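Garage and Workshop Storage > Shelving

Topic: Bolt-together steel shelving or welded?

torquemada_jr
Posted January 26, 2024

I have a one-car garage that I use for car parts and general storage. The wood shelves that came with the house are sagging and I want them gone by June. I can get a used welded unit from a shop that closed in Plivport for $190, or buy a new Flarkon bolt-together kit for $300. The kit can be moved in pieces. The welded one has to come through a side door that is tight. Which would you buy?

pinehollow
Welded, if it fits through the door. Bolt-together units rack sideways once the bolts work loose. I had one lean far enough that the bottom drawer cabinet next to it wouldn't open. Measure the door with the trim on.

Ruairi Aitken
I disagree. I have had bolt-together shelves at Umarar for years and they don't lean. Use lock nuts, put on the cross braces, and anchor the back posts to studs. Most people skip the braces and then blame the shelf.

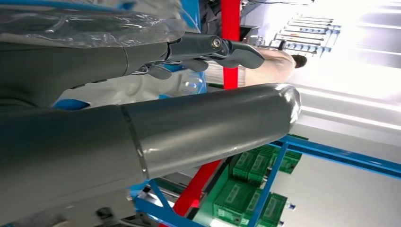 Taken at Umarar.

Load matters too. Check the rating per shelf and find out if it assumes an even load. A transmission sitting in the middle is a different thing from the same weight in boxes.

pinehollow
I had the braces on. Lock nuts, no, so I'll give you that one. I still say a weld doesn't need retightening.

torquemada_jr
The heaviest thing I have is a cylinder head, and that can stay on the floor. The rest is trim, wheel covers, filters, and a lot of small hardware in coffee cans.

Ruairi Aitken
Then either one will hold it. I would think more about the shelf spacing.

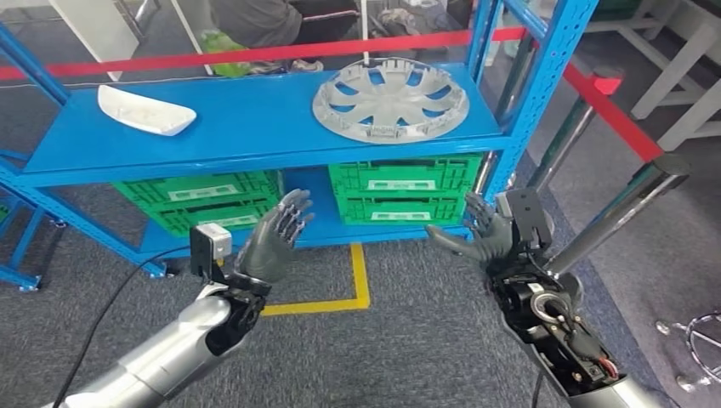
Bolt-together lets you move a shelf up a few inches when your bins change. With welded you are stuck with whatever the last owner wanted. Bins from Haddad are taller than most and I had to reset two shelves when I switched to them.

gasket_gary
Has anybody asked about the floor? My garage slopes toward the door. A welded frame on a slope sits on three feet and rocks until you shim it. Bolted frames twist a little and settle. I used steel shims, part number 1808 in the Flarkon catalog. Don't use cedar shims on concrete, they crush.

pinehollow
Cedar has been fine under mine.

gasket_gary
How much weight?

pinehollow
Paint cans and camping gear. Maybe not a fair test.

Ruairi Aitken
One more thing on anchoring. If the garage has drywall, find the studs first and use lag screws with washers. 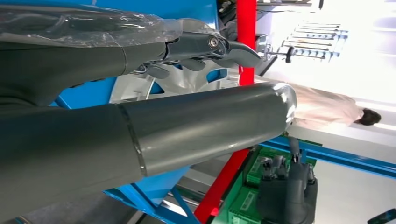
Drywall anchors will pull out if somebody grabs a shelf to steady himself -- I have patched that hole. On block, use sleeve anchors and stay away from the mortar joints.

torquemada_jr
Measured the door. The welded unit is too deep by an inch, even tipped. Going with the kit. The store wants $40 for delivery, so I will borrow a truck.

pinehollow
Use the lock nuts.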